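The morning shift at Skaser

The kettle at Skaser goes on at a quarter to seven, and it has done so for as long as anyone there can remember. Skaser is a linen and housekeeping firm on the edge of Luditz, in a long low building that used to store seed potatoes, and it looks after the sheets, towels and table linen of hotels and care homes up and down the valley. It employs 74 people. Most of them will tell you, if you sit in the canteen long enough and accept a biscuit, that they came for a summer and stayed.

I had gone to ask about the robots, of course, but you cannot really ask about those first. You have to hear about the old building, and the flood, and the week the boiler gave up just before Easter and everybody took pillowcases home to wash in their own machines. Only after that does the talk come round to what has been happening since January, when the firm began trying out humanoid robots on the small, fiddly jobs that the big machinery has never been able to do.

The big machinery is old news here. There has been a tunnel washer for years and a folding line for nearly as long, and people speak of them fondly, the way you might of a cantankerous uncle. What was always left over was the handling in between: things taken out of one basket and put into another, drawers opened and closed, a stray sock fished from behind a stack of flannels. It is light work, if you do it once. The women in sorting (and they are mostly women) do it all day, and a good many of them have the shoulders to show for it.

The trial is being run with a small engineering company called Monti, which has rooms of its own for practising household and laundry tasks before anything goes near the main floor. Staff from Skaser go over in pairs for a morning at a time. They were asked to come and show how the work is done, which sounds simple until you try to explain to an engineer how you know that a basket is too full to lift by one side.

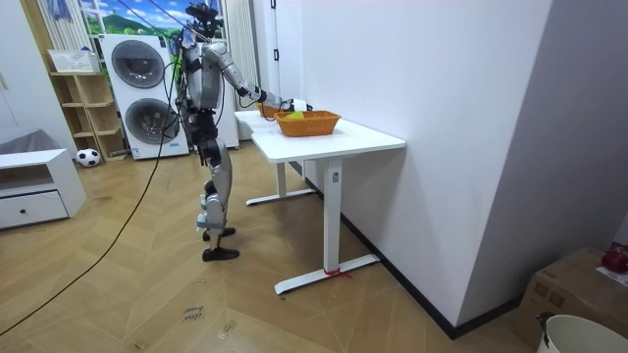

"You don't know what you know," one of the sorters told me, a woman who has been there longer than the folding line. She had spent her first morning at Monti getting quietly cross, she said, as she was asked again and again to do a thing slowly that she had spent half her life learning to do fast. By the third visit she was enjoying herself. She had begun telling the engineers where they had put things wrongly, and they had begun moving them.

That, I think, is the part of the story that interested me most. For years the people in sorting had been asking for lower shelves and better baskets, and for years there had been something more urgent to spend the money on. Then along came a project that needed every reach and every lift written down, and there it all was on paper – the stretch to the top shelf, the twist at the waist, the bending for the last towel at the bottom. The new shelves went in before the summer. Whatever becomes of the robots, the shelves are staying.

Not everybody is so cheerful. One man in dispatch, who was at the Stendov plant when it brought in automatic packing, remembers being promised that nothing would change and then watching the night shift disappear. He is polite about the trial and does not believe a word of it. When I put this to the manager she did not brush it aside. The firm has agreed in writing that no post will be lost during the trial, and she would not promise me anything beyond that, because she could not. I rather liked her for it, though I can see that it is cold comfort if you have a mortgage.

So far the changes have been modest. Seven people have had training, and two of them have moved across to new jobs looking after the trial, which means a slightly better wage and a good deal more paperwork. They keep a log of anything that goes amiss, and when I visited it had reached 534 entries. I was allowed to leaf through it over a second cup of tea. Most of the entries are very dull, a few words on a dropped cloth or a drawer left ajar, but here and there someone has added a remark in the margin. "Try it with the handles turned out," says one. "I always do."

There is a worry, too, that is harder to put in a log. Sorting has always been done in company, four to a table, with the radio on and somebody's daughter's wedding to be gone over in detail. Several people said to me, in one way or another, that they would gladly give up the lifting but would not care to give up the table. The manager says she has heard this as well, and the plan for next year keeps the tables where they are.

The shift ends at three. By ten past, the canteen had filled up again with people in their coats, in no great hurry to go home, arguing about which of them would be going over to Monti in the morning.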